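Power Draw of Retired Desktop Computers Used as Shared File Storage
Final project report, Bellamy Technical College, December 2018
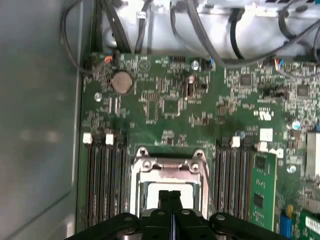
1. Background

Small offices often keep old desktop computers after replacing them, on the assumption that they can still do light work. File storage is the most common second use. The purchase cost is zero, but the electricity cost is usually left out of the decision. The purpose of this project was to measure that cost for the machines in the Womgate building and compare it with a small dedicated storage unit.

2. Equipment

Eight desktop computers of the same model year were available. Two were rejected at the start: one would not pass its memory test and the other shut down under load. The remaining six were fitted with identical hard drives and a fresh installation of the same operating system. Sound, wireless and unused serial ports were disabled in the setup menu. Power was measured at the wall with an Idau plug-in meter. The comparison unit was an Etitz two-drive storage box, used with its default settings.

3. Method

Each computer was run in three states: idle with the drive spinning, idle with the drive stopped, and copying a fixed set of files over the network. The file set contained 2314 documents of mixed size. Readings were logged once a minute and averaged for each state. The total logging time was 254 hours, divided equally among the computers and the storage box. Room temperature was not controlled, and the July runs took place in a warmer room than the later ones. Fan speed was left on automatic.

4. Results

All six computers used more power at idle than the storage box used while copying. Stopping the drive made a small difference on the desktops and a large one on the storage box, where the drives account for most of the load. Copying raised the draw of the desktops only slightly above idle. The spread between the six computers was larger than expected for one model. Swapping power supplies between the highest and lowest machines moved most of the difference with the supply.

5. Discussion

For storage that must be available day and night, idle draw decides the cost. A desktop that is switched on for a weekly backup and then shut down is a different case, and the old machines are reasonable for that job. Drive wear and noise were not studied. The meter is less accurate at low loads, so the figures for the storage box with its drives stopped should be treated with caution.

6. Further work

The scheduled wake function was tested on one computer only. It should be repeated on the other five before the backup arrangement is put into use at Womgate.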